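4/23/22 — bench notes, gripper purchase and spring budget

Picking up from the March page. Quote from Torkgate came back, quote from Huvden still missing the cable set (again). Elias Bitar wants one number by the time the order form closes, so writing down where we are before I lose the thread.

What we need: 2 grippers, same model, one for the arm and one on the shelf. Last year we bought one and then sat for weeks when the finger coupling went. Not doing that again.

Torkgate — base unit fine, fingers sold separate. Spare finger plates 244 a pair. Lead time 14 weeks, which kills the summer slot unless the order goes in now.

Huvden — shorter lead, fingers included, but the mount plate doesn't match our flange. Adapter is 322 and they only machine it to order. Asked if we can cut our own from their drawing. No answer yet.

Platero — refurb only, no warranty on the drive. Crossed off. Might go back to them for a bench stand.

McAlister does the support contract on the arm and says any third-party gripper is ok as long as the payload stays under the limit with the cable bundle on. Need that in writing. Phone doesn't count.

Running the grasp tests in sim first so we don't pay for fingers we can't use. Kitchen set for now, marble and wood surfaces, thin parts only. Thin parts are the whole question for the budget: if the stock plates can hold a narrow bar upright, we skip the custom fingers and the money goes to the second unit. Have the dark red bar between the inner fingers in the current run, tip just above the ends of the plates, a bit of a tilt on it. Tilt bothers me. Could be the contact settings, could be the plates. Want to rerun with higher friction and then with the soft pad model before I beleive either one.

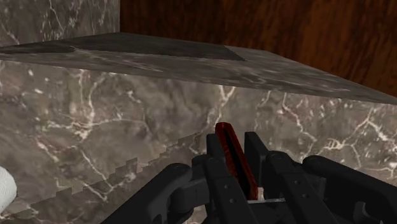 Noeline Katene thinks we are pricing the wrong thing. Her point: sim tells us the reach and the opening, fine, but it won't tell us what pads wear like, and pads are what we will be buying every few months. She'd put a pad line in the budget now, even a guess, and drop the custom finger line altogether until there is a real part on a real bench. She also asked why the spare unit has to come in the same order.

Fair on the pads. Adding the line. On the spare — same order because shipping is charged per order and Torkgate's discount only kicks in at 2. Will check that the discount survives if we split delivery.

Still not convinced about dropping custom fingers. Leave it in as optional, below the line, so Elias can see the total with and without.

Other stuff that keeps getting forgotten:
— bolts for the linkage side. Does the kit ship with spares or not? Quote doesn't say
— power supply. Huvden's wants its own, Torkgate runs off the arm connector
— bench time for install, have to book it, not free
— training seat on the McAlister contract, one left I think, runs out with the contract

Where it stands: Torkgate x 2 as first choice, Huvden as fallback if the adapter question gets answered and they fix the cable set. One pair of spare plates either way. Pads as a seperate line under consumables, not equipment, otherwise finance bounces it.

To do
Chase Huvden on cables and drawing
Get payload ok from McAlister by email
Rerun thin bar, both pad settings, log the slip
Pad price from Torkgate, ask for the small pack
Send draft sheet to Elias and Noeline, totals with and without custom fingers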